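How to Run a Drive Bay Demonstration at an Open Day

Posted April 19, 2021
Filed under: Workshop guides, Visits and events

This guide covers how we set up and run the desktop teardown station at the Wokum open day. The station shows a robot arm working on a desktop computer with its side panel off. Visitors stand on one side and the operator stands on the other. The same setup has been used at our Plesside site and for school visits, and most of it will carry over to any arm with a two-finger or multi-link gripper.

You do not need to read the Weerakoon cell manual before using this page, but you do need to have passed the basic operator check. If you have not, ask to be paired with someone who has.

What you need

One desktop tower with a removable side panel and a drive bay you can reach from above
One hard drive in a plastic caddy that fits the bay
The fixture tray for small parts
The arm, with the gripper fitted and checked
The emergency stop, on a lead long enough to stay in your hand or next to it
Floor tape
A spare drive and caddy
A screwdriver set and a few zip ties

Choose an older tower if you can. Older cases have more room between the drive bay and the power supply, and the parts are bigger and easier for visitors to recognize. The ones we use came out of an office clearance and are not worth repairing. Cases with a latch or tab to release the drive work best. Screw-mounted drives take too long for a visitor group.

Do not use a tower that anyone wants back. Pins get bent over the course of a day.

Step 1: Prepare the tower

Unplug the tower and leave it unplugged. Hold the power button down for a few seconds to drain what is left. Take the side panel off and store it under the table.

Remove the processor and cooler if they are still fitted. A cooler blocks the visitors' view and gives the arm one more thing to hit.

Lay the case on its side with the open side up. Push it against the table stops so it cannot slide, then try to move it by hand. If it moves, fix that before going on.

Leave the wiring in. It is tempting to strip it all out, but the loose cables are a large part of what makes this job hard for a robot, and visitors ask about them more than anything else. Tie back only the cables that hang over the drive bay.

Step 2: Place the fixture tray

The tray goes on the table beside the tower, on the side away from the drive bay. Ours is 3D printed, and the Zovero drawing for it is in the shared folder. Check that no post is cracked and that the tray sits flat on the slats.

If you move the tray after this step, you have to teach its position again.

Step 3: Teach the drive positions

You need four positions: above the bay, tilted at the mouth of the bay, fully seated, and clear of the case. Teach them in that order at the lowest speed setting.

The tilted position takes the most care. The caddy has to come in at an angle and then level out, in the way you would do it by hand. If it is taught too flat, the caddy catches on the edge of the bay. If it is too steep, the far end drops in first and jams.
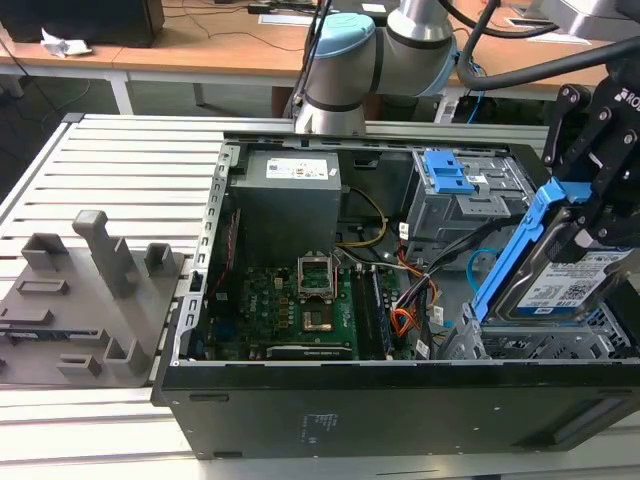 Drive and blue caddy held at a tilt above the bay. The processor socket on this tower is empty.

Grip the caddy and keep the fingers off the drive's circuit board. Close the gripper slowly the first time and look at the contact from both sides. The caddy plastic flexes a little, so a force setting that looks right on a metal block will be too high.

Save the program under a new name. Do not save over the one from the last visit. The tower is never in quite the same place.

Step 4: Do a dry run

Run the full cycle three times with no visitors in the room. For the first run, keep the speed low and your hand on the stop. For the second and third, use the speed you plan to use on the day.

Watch for these faults:

The caddy touches a power cable on the way down
The gripper body comes close to the wall of the case
The drive looks seated but lifts when the gripper opens
The arm cable rubs on the case

Fix one fault at a time and run the cycle again after each fix.

Step 5: Check the view at the gripper

We keep the gripper camera feed on a screen facing the visitors. The main view from the side of the table does not show much once the gripper is down inside the case, and people at the back lose interest. The feed solves most of that.
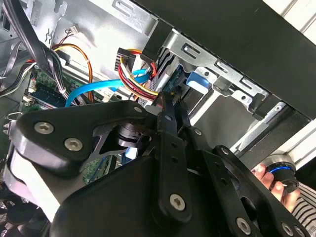 View from the gripper camera, with the drive cage and cables behind the gripper links.

Look at the feed in all four taught positions. In some of them the gripper's own links will cover part of the motherboard. That is fine as long as the drive cage can be seen. Wipe the lens with a dry cloth before each group.

Step 6: Run the session

Keep each group to 12 people or fewer. Tape a line on the floor and ask everyone to stay behind it while the arm is on.

Start by passing the spare drive and caddy along the line. Let people feel the weight and try the fit of the drive in the caddy. Then explain what the arm is about to do and run one cycle without talking over it. Run the second cycle at half speed and describe each move as it happens.

Take questions with the arm stopped. Common ones are how the arm knows where the bay is, what happens if the drive is dropped, and whether it can deal with a different computer. Answer the last one plainly: with this program, no. The positions are taught for one tower in one place.

If a cycle fails, press stop, tell the group what went wrong, and clear it by hand. Do not try to rescue it from the controls with people watching.

Step 7: Close down

Park the arm, switch off at the controller and wait for the light to go out. Take the drive out of the bay and check the caddy for cracks. Throw away any caddy with a split corner.

Write the number of cycles in the station log. Our current gripper fingers had done 1,070 cycles at the end of the last open day, and we inspect the pads every 1,000. The December visit was shorter and added very little to the total.

Put the side panel back on the tower before you move it. Carry it flat, with two people if it is a steel case.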